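Boné de beisebol

O boné de beisebol é uma peça de chapelaria de copa arredondada e aba rígida voltada para a frente. A copa costuma ser formada por gomos de tecido costurados entre si, com um botão no topo e, na parte de trás, uma tira de ajuste. Inscrições e emblemas são aplicados por bordado ou estampa.

12 partilhas · 3 comentários

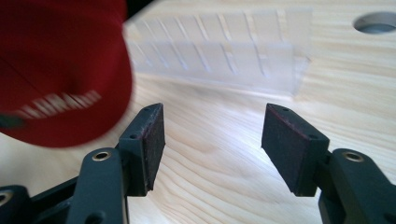 Vol. 30, p. 626

Os bonés vermelhos com letras brancas são comuns em brindes e uniformes. Guardam-se sobre uma superfície plana, com a copa para cima, ou encaixados uns nos outros em fila. Dobrar a copa ao meio marca o tecido e pode deformar a aba, sobretudo nos modelos antigos com reforço de cartão.

A lavagem faz-se à mão, em água fria e com sabão neutro. A secagem é feita à sombra, sobre uma forma ou uma tigela virada.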